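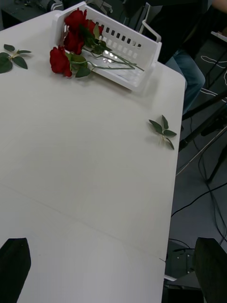 Call for participants: Fidex student manipulation project, fall term

The Fidex project at Bultcombe is looking for students to join its robot arm team. The team teaches two arms to handle artificial flowers on a tabletop. Roses and hydrangeas are harder than blocks: the stems cross, the leaves come loose and the blooms change shape when gripped. Our goal is a set of 3,000 recorded runs by the end of the project – we have almost 200 so far.

What you will do

Participants operate the arms in sessions of 90 minutes, 2 sessions a week. You will set out the flowers, run the task, label the recording and reset the table. Later in the term you can move over to training and testing, or to gripper design.

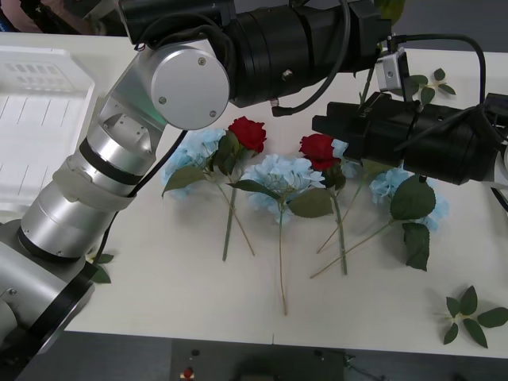 Who can apply

Any enrolled student, from any major. Some Python helps but is not required. You should be comfortable with repetitive work and able to keep a tidy log. Everyone completes the safety training before operating an arm, including returning members from the July workshop.

Credit and pay

Choose course credit or the standard student hourly rate. You cannot take both in the same term.

How to apply

Send a short note with your major, your free hours and any project you have worked on to the Fidex desk in the Storkance building. Applications close 9/2/24.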